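Datasets > Furniture and rooms > Pirkeslow Tables

Pirkeslow Tables, version 2

Reading time: 6 min

Pirkeslow Tables is a small dataset of measurements of tables which stand in public and half-public rooms in the town of Rultmont: libraries, school workrooms, community kitchens, offices with a door open to visitors. It has 171 records from 63 rooms. Every record is one table. The measurements were made by hand with a steel tape and written on paper forms, and later typed into a spreadsheet.

The name comes from the old school building on Pirkeslow Road, where the first tables were measured. Please do not look for a deeper meaning in it.

Why it was made

I needed to know how high the tables are in rooms where people of different ages sit together. The catalogues of producers give a nominal height, but the table in the room often has another height. Somebody put felt under the legs, or the feet were screwed out to the end because the floor is not even. For a table which is used by children in the morning and by their grandparents in the evening, a difference of one finger is already felt in the shoulders.

I searched for a collection of such measurements and found only catalogues. So I started to measure, first in one building and then in others when people invited me.

What is in the files

There are 4 files in the main folder.

tables.csv has one row for each table. The columns are explained in the next part.

rooms.csv has one row for each room: the kind of room, the kind of floor, whether the floor is visibly sloping, and whether the chairs were measured also.

chairs.csv has seat heights. It is not complete. In the first months I did not measure chairs, and when I came back to some rooms the chairs had been exchanged.

forms.zip has scans of the paper forms. The handwriting is mine and I am sorry for the sevens, which I write with a line through them. If a number in the table looks strange, please look at the form before you write to me.

The files are encoded in UTF-8. The separator is a semicolon and the decimal mark is a point. I know that this combination is unusual. It was the only one which my spreadsheet and the Zarkis import script both accepted.

Columns of tables.csv

table_id: a letter for the building and a running number. The numbers have gaps where a table was measured twice by mistake and one record was taken out.

room_id: links to rooms.csv.

shape: rectangular, square, round, oval or other. Rectangular includes tables with rounded corners. When two tables are screwed together permanently, they are one table for us. When they are only pushed together, they are two.

length_mm and width_mm: the longest and the shortest side of the top, measured through the middle. For round tables both values are the diameter.

height_mm: from the floor to the upper face of the top, measured at every corner. The column has the average. The single values are in height_a to height_d. For round tables the places are spread evenly along the edge.

clear_mm: from the floor to the lowest part under the top on the long side. This is the number which matters for knees and for wheelchairs, and it is the one which the catalogues leave out most often. If there is a drawer, I measured to the drawer.

top_colour: white, light, dark or patterned. It is a rough word for the colour, written at the place and not taken from photographs. It was added in version 2, after a reader with low vision asked for it. A white plate on a white top is difficult to find for some people, and I had not thought about this.
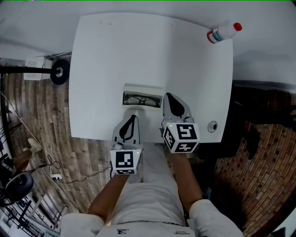 White rectangular table, seen from directly above.

gloss: yes or no. I stood at the table and looked whether the ceiling lamp made a bright spot on the top. When the lamp was off and could not be switched on, the field is empty.

wobble: none, little or strong. I pushed with one hand at each corner. This is my judgement only and another person would maybe judge differently.

maker: the name on a label or a stamp under the table, if there was one. Most fields are empty. Where the label said Polák I wrote Polák with the accent, so please check your font if you see a broken sign.

notes: free text, mainly in English. Some notes repeat what users of the room told me while I was measuring, for example that the table is too cold for the arms in winter. I did not check such statements.

How the measuring was done

The tape was the same one for all rooms. It was compared with a second tape at the start and again in May, and they agreed. Numbers were rounded to the full millimetre. I do not believe that the last millimetre is reliable, because a table top has a soft edge and the floor has joints.

Nothing was moved before measuring, with one exception. If a chair or a bag stood exactly where the tape must go, I asked for permission and put it aside. Folded paper and felt under the legs stayed where it was, and is mentioned in the notes. A table with adjustable height was measured as it stood when I entered.

Measuring took place in opening hours and mostly on a Tuesday, which was my free day. Rooms which are closed on that day are therefore missing. I suspect that these are the smaller clubs with older furniture, but I cannot show it.

Known problems

The rooms were not selected by chance. They are rooms where somebody let me in. Please do not use the data to say something about all tables of Rultmont, and even less about tables in general.

Schools have too much weight. One school can have many tables of the same model, and I measured all of them because I wanted to see how much they differ. If you compute an average, take first the average of each room.

In two rooms with stone floor the height values of the corners are far apart. These are correct. The floor is old and the tables stand really like this.

The column wobble was filled at the end of the visit in the first building and at the beginning in the other buildings. I changed the order because I noticed that I was tired at the end and wrote "little" too easily.

The column clear_mm has some zeros. They mean that the table has a closed side and there is no place for knees. An empty field means that I forgot.

Changes from version 1

The columns top_colour and gloss are new. The height is now given for each corner and not only as an average. The room identifiers were changed, so that scripts written for version 1 will need a small correction. Records of desks with a fixed shelf on top were removed, for it was not possible to say where the table ends.

Privacy

The dataset has no names of persons, and the street addresses of the rooms are left out. On some forms a visitor's remark could have identified the speaker. Those lines are covered in the scans and shortened in the notes.

Use and citation

You may use, change and share the files for any purpose if you mention "Pirkeslow Tables, version 2" and say what you have changed. It is not necessary to ask me. I am glad about a message when the data was useful for choosing furniture in a real room, and also when it was not useful.

Corrections are welcome through the issue list. Please write the table_id and the name of the column. A message which says only that a height is wrong gives me a long evening with the paper forms.

Reading the files

Open tables.csv with any spreadsheet program and choose the semicolon as separator. If all values arrive in the first column, the program has used a comma. For Zarkis, put the import script in the same folder as the files and start it without options. It joins tables.csv and rooms.csv by room_id and leaves chairs.csv alone.

Related items

Pirkeslow Chairs (in preparation)
Door widths in Rultmont public buildings
Light switches: height above the floor
Paper form for measuring tables, blank, two pages
Zarkis import script for semicolon files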